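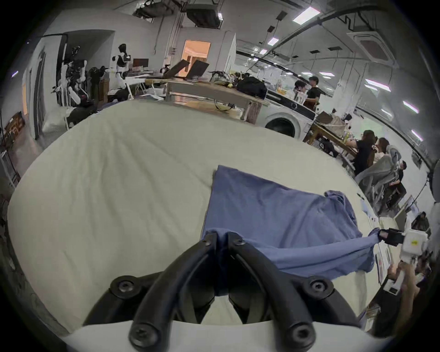 How to get an oil stain out of a cotton T-shirt

Cooking oil, salad dressing and sunscreen all leave the same kind of mark on cotton, a darker patch that looks like water but stays after the shirt dries. Most of these come out at home if the shirt hasn't been through the dryer yet. Older stains can take two or three rounds.

You will need dishwashing liquid, bicarb soda, an old toothbrush, paper towel and your usual laundry powder.

1. Slip a folded paper towel inside the shirt, under the mark, so the oil doesn't go through to the back.

2. Blot the top with another piece. Don't rub.

3. Cover the mark with bicarb and leave it for 30 minutes. Shake it off over the sink. If it has clumped, put on a fresh layer and wait again.

4. Take out the paper towel. Work a few drops of dishwashing liquid into the dry fabric with your fingertips, then brush lightly in the direction of the knit. Use a clear liquid on pale colours, as some of the green ones can leave a tint.

5. Leave it for another 6 minutes and rinse from the inside of the shirt with warm water.

6. Wash as usual at the warmest temperature on the care label.

7. Hang the shirt on the line or an airer in the shade and check it once it's fully dry. Oil is hard to see on wet cotton, especially on navy, grey and other dark colours. If the mark is still there, go back to step 4.

Keep the shirt out of the dryer until you are happy with it. Heat sets whatever oil is left.

For sunscreen marks that have turned orange, skip the bleach, which can make them darker. Aisling Mac Carthaigh wrote in to recommend lemon juice and salt for these, left on for an hour before washing. It worked on white cotton when we tried it but faded a coloured tea towel, so test it on an inside seam first.

Silk, wool and anything marked dry clean only should go to a drycleaner.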